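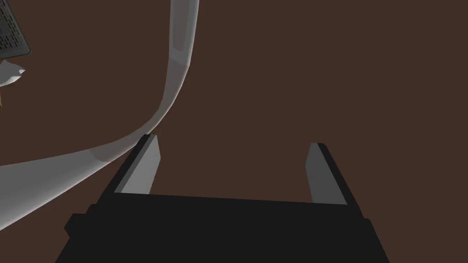 Gripper won't close in sim — how to find it and fix it

Quick write-up, doing this between other jobs. Covers the fault we had on the Dresterik scene after the January update. Arm drives to the grasp pose fine, close command goes out, fingers stay wide open. No error. Log says "grasp done" and the arm lifts nothing.

If yours closes and then drops the thing, different fault, see Mehwish's page on friction.

Before you start

Stop the batch. Please. We left ours going overnight and got 3,934 episodes of an open gripper waving at the table, all marked as good. Noemi had to pull the lot out by hand.

You need: the wrist view switched on, the joint log, the robot file (the one in the Tekin folder, not the old copy in your home folder).

Step 1. Look at the wrist view

Run one episode, pause right after the close command. Fingers apart, parallel, both pads showing, bare surface between them = this fault. If the fingers have come part way in and stopped, they're probably hitting something, so skip to step 5.

Don't go by the side view. From there one finger hides the other and it can look shut when it's nowhere near.

Step 2. Check the command is getting there

Open the joint log. Find the gripper line. You want the target and the measured value next to each other.

Target changes, measured doesn't — go to step 3.
Target doesn't change — your script is sending to the wrong joint name. Ours got renamed in the update and the old name is just ignored, silently. Fix the name, run again, you may be finished.

Step 3. Check the force limit

This was ours. The limit on the finger joint had been set to 4. Should be 800 in our set-up. Somebody (me) pasted the step count into the wrong box. At 4 the joint can't shift its own finger so it sits there.

Put the right number in, save, then RELOAD the scene. Saving on its own does nothing, the old value stays in memory. Lost most of a morning to that.

Don't whack the limit up to something huge to be safe. Berkay tried it and the fingers went through eachother and the whole arm spun off into space.

Step 4. Check both fingers

Second finger is meant to copy the first. If the link between them is missing you get one finger moving and one stuck. Command each finger by itself, small move, watch it. Both should travel the same amount.

Step 5. Check for things in the way

Turn on the collision shapes. Curved parts are the worst for this, the collision shape gets filled in so there's an invisble lump where you see open space. The finger stops against nothing. Swap the shape for one made of several smaller pieces.

Also check the start pose isn't already touching something. Move the arm well clear of everything and try open/close in mid air. Works up there but not down at the table = it's a collision problem, stay on this step.

Step 6. Fix the "grasp done" message

The bit that bothers me more than the fault. The script said done after a fixed wait of 1,254 steps without looking at the fingers at all. Same script runs the real arm at Zividitz. If it does that with a real part and thinks it's holding it, it'll carry on to the next move regardless.

So now: read the measured finger position after the wait. Still at the open value — stop, raise the fault, don't lift. Fully closed with no gap — stop as well, it missed. Only carry on if it's in between and there's contact on both pads.

Doğukan has put this check in the shared script. If you have your own copy, pull the new one. Don't just edit yours, it'll drift again.

Step 7. Test it

Run one episode with a part, one with no part, and one with the force limit set back to 4 on purpose. First should pass. The other two should stop with a fault. If the last one still says done, your check isn't being called, go back to step 6.

Put the limit back afterwards!!

Then restart the batch and look at the first few wrist views before you go home.

Still stuck, ask Sumaiya, she knows the joint file better than I do. Haven't tried any of this on the Sudia gripper yet.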